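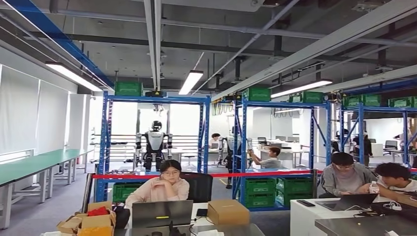

Losstead Stacking Crate, 65 liter

I bought my first one of these for camping gear and, well, now I sell them! The Losstead is the crate I reach for when a cardboard box just won't survive another winter in the garage. The handles are rounded so they don't dig into your fingers, and the lid (sold separately, sorry) clicks down with one good push.

They nest when empty and stack when full. Wash them with a hose and dish soap, but keep them out of the dishwasher, mine came out shaped like a banana.

Price: $89 for a set of four
In stock: 331 sets
Ships from Borkbridge, usually the next working day

Questions about bulk orders? Email me, Mbali Joubert, through the contact form.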